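Laundry water reuse at the Laryea building: results after the first heating season

The greywater line serving the shared laundry at the Laryea building has now run through a full heating season, and the figures have been checked against the utility bills. Residents asked at the spring meeting for a plain account of how the system is set up, what it saves and what still needs work.

The system takes rinse water from the washers, filters it, holds it in a tank on the lower level and sends it to the toilets on the ground and second floors. Wash water, meaning the first drain of each cycle, still goes straight to the sewer. It carries most of the detergent and lint, and the filter supplied by Zesau is not rated for it. A diverter valve on each washer drain makes the split, driven by a signal from the machine's own controller.

Storage capacity is 2326 liters. Water may stay in the tank for no longer than 24 hours. When that limit is reached the tank dumps to the sewer and the toilets switch to city supply through an air gap. There is no direct connection between the two supplies at any point, and the backflow inspection in August found nothing to correct.

Average daily recovery over the season was 1084 liters. Recovery tracks laundry use closely. It peaks in the early evening and drops almost to zero between midnight and 6 a.m., while toilet demand has a second, smaller peak before 8 a.m. The morning peak is therefore met from water collected the evening before. On days with light laundry use the tank runs low by midmorning and city water makes up the difference.

Ileana Pascu reviewed the pump logs and found that the transfer pump was starting far more often than it should. The cause was a pressure switch with too narrow a band between its on and off settings. The band was widened and a small pressure vessel was added on the discharge side. Starts per day fell by half. The pump is also quieter at the wall shared with the bicycle room, which had been the subject of several complaints.

Filter maintenance has taken more labor than planned. The design called for a monthly cleaning of the mesh stage. In practice the pressure drop across the mesh reached the alarm point much sooner in the winter months, when residents wash more fleece and bedding. Mariama Atinga tested a coarser prefilter ahead of the mesh, and cleaning is now back to a monthly schedule. The prefilter is a sock type, hung in the sump, and can be changed without shutting down the line. Used socks go in the trash and should not be rinsed in the laundry sink.

Odor was reported twice, both times near the tank vent. The vent outlet sat below the level of the adjacent window well. It has been extended and fitted with a carbon cartridge. Please report any further odor with the time of day, as this helps match it to the dump cycle.

Disinfection is by ultraviolet lamp. Lamp output is now at 80 percent of its starting value, and replacement is due when it reaches 70 percent. A spare lamp is on the shelf. The quartz sleeve is wiped at each filter cleaning, and scale on the sleeve has been light.
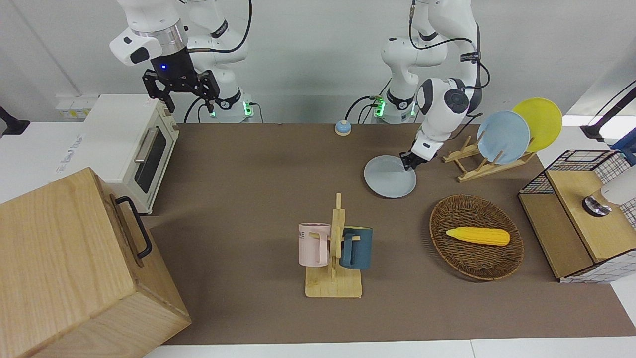
Laryea Building Systems Group

Two changes are planned before the next heating season. The first is a conductivity sensor on the rinse line. The diverter valves currently rely on the washer's cycle signal alone, and the older machines send that signal early when a short program is selected. Some wash water then enters the sump. A sensor would hold the valve in the sewer position until the water is clean enough to keep.

The second is a meter on the city makeup line. Makeup volume is now estimated by subtracting recovered water from expected toilet use, and the estimate is weakest in holiday periods. Elaheh Alipour has asked Wuvel for a price on a pulse meter that will work with the existing logger.

Residents can help by using full loads and by measuring detergent. Excess detergent carries over into the rinse and shortens filter life. Fabric softener does the same and also leaves a film on the lamp sleeve. Powder and liquid are both acceptable. Chlorine bleach should be kept to the marked washer by the door, which drains only to the sewer.

Questions about the logs go to Ileana Pascu. Valve and leak reports go to the building desk at any hour.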